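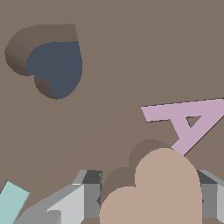
Naming rules for simulated pick scenes, please comment before Friday

sixten_e wrote:

Hello all. I am Sixten Engström, I look after the scene library at Keltau. We share simulated tabletop scenes with two other groups, Indau and Samarakoon, and each group writes the task text in its own way. In July we want to have one rule sheet. My draft:

1. Every block gets a shape word and a color word. "Dark blue heart", "beige heart", "lilac letter A".
2. If two blocks have the same shape, the color is obligatory in the task text.
3. No "left" or "right" unless the text says from which view.
4. A block which is mostly outside the wrist view is still named, if it is in the scene file.
5. An episode is marked "grasped" only from the contact log, never from the wrist view.

I am sure that rule 4 will not be liked by everybody. Please say it now and not after we relabel.

rizwan_k wrote:

Thank you for the draft. Rules 1, 2 and 5 are fine for me.

With rule 3 I agree strongly. In the wrist view the letter A is lying on its side, with the top of it toward the lower left. For the operator at the table view it can be something else completely. We had texts like "push the A to the left" and two annotators moved it in opposite directions. Both were correct according to what they read.

About rule 4 I have a question. The light cyan piece in the bottom left corner, how do you name it? From this view I see a tilted rectangular thing and no more. If I write "cyan rectangle" and the file says it is a letter I, my label is wrong, but I could not know it.

sixten_e wrote:

The name comes from the scene file, so you would not need to guess.

rizwan_k wrote:

Then the label has information that the picture has not. For training this is a problem, in my opinion. The model will learn to say names for things it can not see well.

londero_lab wrote:

I do not agree with Rizwan. The robot has more than one view, and the label belongs to the episode, it does not belong to one image. If we start to name only what the wrist camera sees, the names will change every time the arm moves. We tried this at Londero for 8 weeks and went back.

chaminda.s wrote:

Maybe both can be right if there are 2 fields. One is "scene objects", taken from the file and the same for the whole episode. The other is "visible objects", per view, written by the person who looks. In the second field it must be allowed to write "rectangular piece, light cyan, identity not clear". We use this at Samarakoon and it costs a little more time, but the checking is much easier later.

One more wish: please make a closed list of color words. For the big heart I have seen beige, tan, sand, light brown and pink, from five people. The dark one is worse. Its top is slate blue and the sides are brown, so one annotator called it a brown heart. The rule should say that the color is taken from the top face.

sixten_e wrote:

The top face rule is good, I add it. The color list also. I propose 10 words at maximum. I take beige for the big heart and dark blue for the other one.

j_gunawardena wrote:

Can somebody explain the reason for rule 5 a little more? At Indau we mark "grasped" when the block is between the fingers. It is fast and mostly correct.

sixten_e wrote:

Look at the beige heart. It is between the two fingers, it even covers the inner sides of them, and it has a shadow up and to the left which makes it look raised. From this I can not say if the fingers hold it or if they are just about to close. In the log I can see the contact force for each finger. So I want the log.

j_gunawardena wrote:

I understand, but our older episodes have no contact log. Over half of them. Must we throw them away?

chaminda.s wrote:

No, please do not throw them. Mark them "grasp unknown" and keep them for the tasks where it does not matter.

j_gunawardena wrote:

"Unknown" for so many episodes will look bad in our report. I would prefer "grasp, visual only".

londero_lab wrote:

I am for "visual only" too. It says where the label comes from. "Unknown" throws away the work of the annotator.

rizwan_k wrote:

I can live with it, if the training script does not treat it as the same value. In the past somebody always merges such fields in the loader, and then the difference is gone.

sixten_e wrote:

OK. Changes for version 2:

Rule 1: color from the top face, closed color list.
Rule 4: two fields as Chaminda proposed. Unclear identity is allowed in the "visible objects" field only.
Rule 5: values are "contact log", "visual only" and "none". The loader must keep them separate.

Rules 2 and 3 stay as they are. Rizwan, are you still against rule 4?

rizwan_k wrote:

With two fields I am not against. I still think the task text should use only names which are clear in at least one view, but this can be a separate rule.

londero_lab wrote:

For this one I would vote no, but open a new thread and we can discuss it there.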